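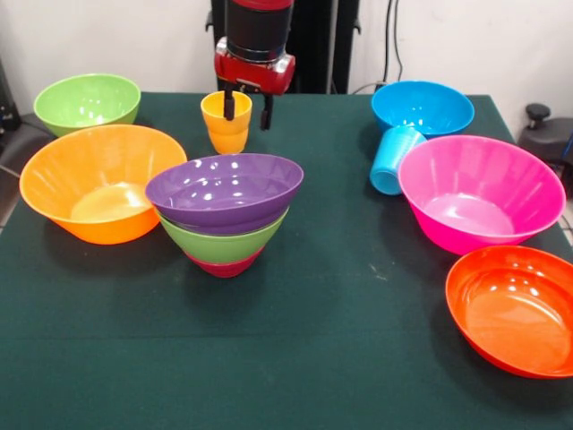

Bowls and cups on the green cloth, gripper at the two yellow cups. September 28, 2023.

Notebook, dish stacking, Damholm bench

Continued from the previous pages. The question from Flotier is still the same one: can the arm clear a table after a meal and put the dishes in stacks, without a person standing beside it? They want a yes or a no. I will try to write here what I think, so that I don't change my opinion each time I talk with somebody.

State of the table when I write this: three bowls are nested in the middle, purple on top, then green, then the small red one at the bottom. I know that a person would do it the other way, the big one under and the small one inside. For a machine this order is not forbidden by anything we have written. The rule in our task file says only "nested, upright, not touching the cloth except the lowest". So by our own rule it passes, and by the rule of my mother it is a bad stack, wide above and narrow below. I have to put the size order in the rule. I should have done this in March, when we moved the task from blocks to dishes.

The cups are a different problem than the bowls. With a bowl, one finger goes inside the rim and the other stays outside, and the wall between them is what you hold. With two cups nested, the rims are very close to each other, and the fingers must decide if they take one wall or both. If they take both, the stack moves as one piece and that is good for carrying. If the task is to separate them, it is bad. At present the plan does not say which one is wanted. The left finger goes into the mouth of the cups and the right one stays beside, and from there both things are still possible.

The light blue cup is lying on its side against the blue bowl, partly behind the rim of the pink one. I consider this the most difficult object on the table. The mouth points to the front left, so a straight approach from above meets the side of the cup and not the rim. A person would push it up with one finger and would not think about it. For us it is three actions: make free space, turn it up, grasp. The middle one we do not have. I asked Nasrallah (the group, second floor) if their tilting routine could be used. They answered that it was tuned for bottles, and that they can send it but they don't promise anything. Still better than to start from zero.

About the remaining bowls. The lime green one is in the back corner with the big orange one directly in front of it, and the purple rim comes a little over the rim of the orange one on the other side. So if the arm takes the orange bowl first, it can disturb the stack in the middle. The order matters here, and the planner now chooses by distance only. I would prefer that it first asks "what is leaning on this, what is over this". The pink bowl has the same trouble on its left side because of the cup. The red-orange one in the front corner is wide and low, and I don't expect difficulties with it except that the fingers have little height to work with.

There is a lot of free cloth in front. The planner never uses it. When I clear my own table I use the free place all the time, I put things there for a moment. I write this as a separate task: temporary placing.

Shiny surfaces: the purple bowl gives several white spots from the lamps, and the depth reading has holes where such spots are. Kukuston sells a matte spray, but I don't want it. In a kitchen the bowls will be shiny, and usually also wet. Better to turn off one lamp and compare, then we know at least how much it costs us.

What can be said to Flotier. The log has 228 grasp attempts on this set of dishes, all with dry and empty plastic. We agreed on 1,000 before any number goes outside the lab, so no number goes outside the lab. In words: for upright bowls with free space between them, I would leave the arm alone and go for coffee. For a table as a family leaves it, with things leaning and half hidden, not yet. And there is still no food, no forks and no glass in our task – this must be written clearly, because people see colored bowls and think "dishes".

Also the time. The limit for one pick is set to 60 seconds. I would like 50, but if I change it now the old attempts can't be compared with the new ones. Leave it.

To do:
Size order into the stacking rule.
Flag in the plan for cups: one wall or both.
Get the tilting routine from Nasrallah and try it on the light blue cup only.
Temporary placing on the front of the cloth.
One lamp off, same layout, compare the depth.
Go over the cloth with the lint roller, there is a speck near the pink bowl.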